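# Chapter 3: Watching Machines Work

Every March the Trurnine works in Eltitz opens its doors, and almost 400 people line up to watch a robot do something they could do at home with one hand while holding a sandwich. They clap anyway. One year our class clapped twice, the second time for a door.

A demonstration is a kind of theater, and it helps to know the script. The task has been picked with care. The parts have been laid out beforehand. The guide from Femau, the firm that programs the cells, talks most during the slow bits. In this chapter you will learn to watch the table and let the guide talk.

We begin with the Tamihana bench, where 2 arms share one job: put 3 gears on a plate. It sounds dull - it is a little dull - but gripping, lining up and letting go are all in there, and most of Section 3.2 comes out of it.

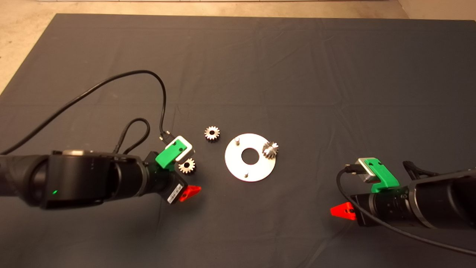
*Figure 3.1. The gear task at the Tamihana bench, with one gear on its post and two still on the cloth.*

Before reading on, write down which gear you would pick up next, and with which arm. Keep the note - you will need it for Exercise 2.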